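Chapter 7
Collecting Demonstrations by Hand

7.1 A visit to Barredo
7.2 What a demonstration contains
7.3 Trackers, tags and the recovery of motion
7.4 Choosing tasks and objects
7.5 Rejecting bad episodes
7.6 Summary and problems

Terms introduced in this chapter: episode, hand-held gripper, fiducial tag, reset, soft object, task sheet, yield.

Chapters 5 and 6 treated the robot arm as the source of its own training data. An operator steered the arm from a distance, and the joint angles, gripper width and camera images were logged together. The method gives clean records and is slow. It also ties the data to one arm in one building. This chapter takes up the other common method, in which a person performs the task with a pair of grippers held in the hands and no arm is involved until the policy is trained.

7.1 A visit to Barredo

In February the second-year automation class visited the Barredo site of Jokoreo, a company that collects manipulation data under contract. The visit was arranged by Florencia Medina, who runs the collection floor, and led by Crisanto Malabanan, who writes the task sheets. The class was shown one workstation, one task and the review software, in that order. The rest of this section follows the same order, and later sections refer back to it.

A workstation at Barredo needs little equipment. The operator stands at a table, holds one gripper in each hand and works from a task sheet that names the object, its starting position and the end state. The task demonstrated to the class used a package of wipes with a snap lid. On the task sheet the end state was "one wipe drawn and placed to the right of the pack, pack flat on the table." Malabanan set a limit of 40 seconds per episode. An attempt that ran over the limit was marked as failed, even if the wipe came out.
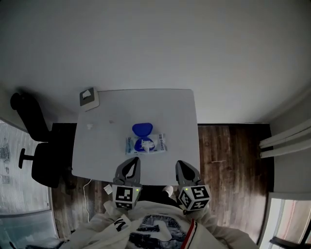
Figure 7.1 Table with a package of wipes, viewed from the operator's side. A tagged cube sits below each gripper jaw.

Two features of the setup deserve attention. The first is the square black-and-white pattern on the cubes. A pattern of this type is called a fiducial tag. Its size and layout are known in advance, so a single camera image is enough to compute where the tag is and how it is turned relative to the camera. Placing tags on several faces of a cube keeps at least one of them in view through most wrist rotations. Section 7.3 works through the computation.

The second is the object. A pack of wipes is soft. It bends when squeezed, slides when pulled, and changes weight and thickness as it is used up. A rigid block has one shape for all episodes, while a pack of wipes has a slightly different shape in each. Medina told the class that soft packs had the lowest yield of any object group on her floor, and that clients asked for them more often than for anything else.

Between episodes the operator performs a reset: the drawn wipe is removed, the next one is raised to the starting height, and the pack is returned to the position on the task sheet. Reset time is not recorded as data, but it is paid for. In the Barredo contract for the client Skideck, the target was 1,000 accepted episodes for the wipes task. Planning was based on 100 accepted episodes per operator shift, resets included.

The review software, Rekon, plays each episode next to the recovered path of both grippers. The reviewer accepts it, rejects it, or trims the start and end. Malabanan showed the class one rejected episode in which the left path jumped sideways for a few images and then came back. The operator's hand had covered the tag. The motion itself was good, and the episode was still discarded, as the path could not be trusted over the gap.

Before you read on

Keep the following points in mind for Section 7.2. An episode with hand-held grippers contains images, two gripper paths and two jaw widths. It does not contain joint angles, motor currents or any statement about whether a given arm could reach the same positions. A person can lean over a table in ways that a fixed arm cannot. The conversion from hand path to arm path is therefore a separate step, with its own losses. Problem 7.4 asks you to estimate those losses for a set of 3,000 episodes.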